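Wooden letter blocks – what finish on the table under them?

shiyu_li
Hello all. I have a question about a table and a set of alphabet blocks, so I hope this is the right section.

We bought the table second-hand in July. The top is wood, brown, with strong grain, and it has a little shine. I don't know what the finish is. The seller said "oil", but he also said it was a desk from a school, and his wife said it was not. The blocks are the small cube kind, pale wood, with coloured letters. They live on this table now and I start to worry that they will scratch it. Also I would like to clean the blocks without losing the colour.

Is it safe to wash them? And should I put something on the table?

eimear_on
Don't soak them, whatever else you do. My sister left a set in the sink overnight and the corners went furry. Damp cloth, drop of washing-up liquid, dry them straight away with a towel.

For the table I'd want to see it first. Can you post it in daylight or under a good lamp?

corrigan22
Agree on the soaking. Disagree on the washing-up liquid. Plain water is enough unless somebody had jam.

As for the table, it is a table. Let it get scratched.

shiyu_li
Thank you both. There was jam, but only once.

I understand the opinion about scratches, but I like this wood very much and I would be sad. The light shows the shine quite well from close, and the other one shows more of the blocks.
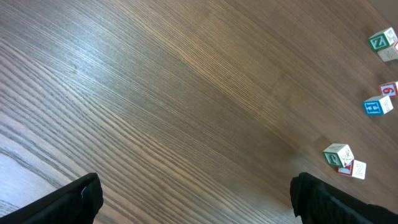
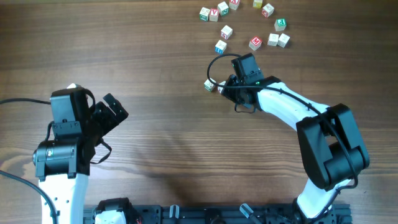

I did the test with a drop of water in a corner, on the underside edge where it doesn't matter. After 5 minutes the drop was still standing and there was no mark. I have read that with oil only, the water goes in slowly and makes a dark spot. So maybe it is varnish? Please correct me if I understood it wrong.

eimear_on
A glare like that on the top makes me think there's a film on it, so varnish or lacquer. I wouldn't bet the house on it. An oiled top that somebody has waxed and buffed for years can shine too, and wax would hold your drop of water up as well.

Lovely grain on it, especially the wavy part.

muireann_m
Please don't put oil on top of varnish, whatever it says on the tin. I did it with a tin of Amholm and it stayed sticky for weeks. Everything the children put down had to be peeled off.

I'd do nothing to the surface and put a felt mat under the blocks when they are out.

corrigan22
A felt mat under building blocks? The towers will fall over.

muireann_m
Thin felt. Ours manage.

corrigan22
Mine would not. We used the back of an old cork place mat and it was far steadier. If the edges of the blocks are sharp you can also take them down a bit with fine paper, 200 grit or so, edges only. Keep well off the letters.

eimear_on
I'd leave the sanding alone. If the colour is only printed on, one slip and you have half a letter. And sanded edges take dirt faster.

shiyu_li
I tried the damp cloth today on one block, with plain water as Corrigan says. The letter is the same and the cloth stayed white – so I will continue with the others, a few at a time, and dry them on a towel with space between them.

The edges I will not sand. I touched them again and they are not so sharp as I thought.

For the table, I will look for the thin felt first and the cork if the towers are falling. I have one more question, if it is allowed in the same thread. There is a set from Erkitz that comes with a flat tray with a lid. Does anybody know if the tray is sold alone? At the moment ours go in a cotton bag and it takes a long time to find the letter you want.

muireann_m
Don't know about that one, sorry. We use a shallow baking tin, letters up. It slides under the sofa.

corrigan22
The bag is half the fun. Let them dig.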